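Menance Hand-Held Gripper, Two-Hand Set

Item no. 663
Ships from Bokcombe in 7 working days

The two-hand set is for recording manipulation demonstrations without a robot in the room. The operator holds one gripper in each hand and does the task on a table at normal speed. The recordings are then used to train a policy for a two-arm setup. If you only need single-arm data, order the one-hand version, which uses the same fingers and the same mount.

What is in the box

Two grippers, left and right
Four soft finger pads, orange, ridged on the gripping side
Four printed fiducial markers, already fitted to the finger bases
Two camera mounts with fisheye lenses
Cable set and hex key
Calibration sheet

Finger pads

The pads are soft enough to close on a plastic cup without crushing it. They wear at the tip first. Replace them in pairs, because a worn pad and a new pad do not close evenly. Spare pads are sold in bags of 30 under a separate item number. Older pads from the Sutherland series fit the base but sit lower, and we do not recommend mixing them with these.

Markers

The square marker on each finger base is used to work out the gripper opening in every recorded image. Keep it clean. If a corner is scratched or peeling, the opening width will drop out of the log for part of the episode and that episode has to be thrown away. Wipe with a dry cloth only.

Setting up a table

Use a table with a matte top and enough room for both elbows. A plain cloth behind it cuts down on people walking through the background. Put something with clear edges or lettering on the cloth, as tracking is poor when most of the view is flat black. Move the objects a little between episodes. For a simple job such as placing a cup on a coaster, record in batches of 30 and check each batch before starting the next.

Start every episode with both grippers in view of each other. The software uses this to line up the left and right tracks.

Support

Firmware and the export tool were last updated April 1, 2018. The export tool writes one folder per episode. Questions about calibration go to Eero Hämäläinen at the Grarnasau office. Returns go to Bokcombe.

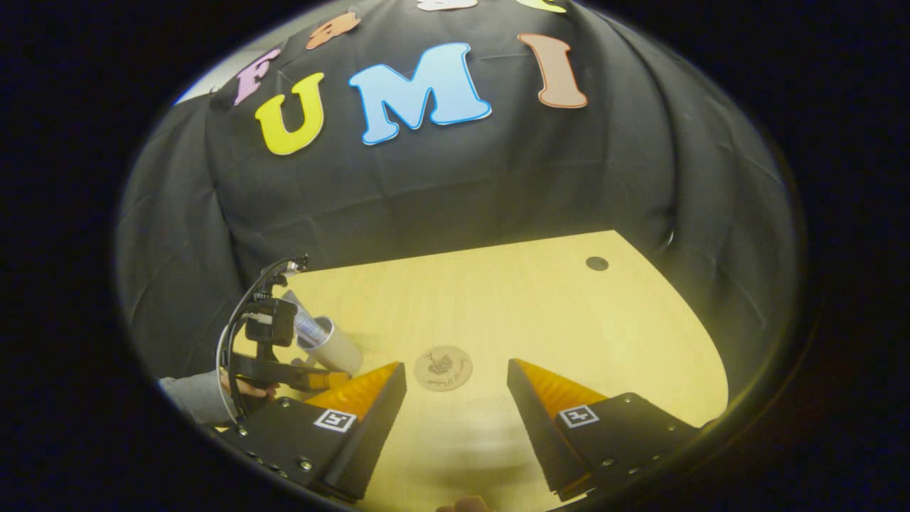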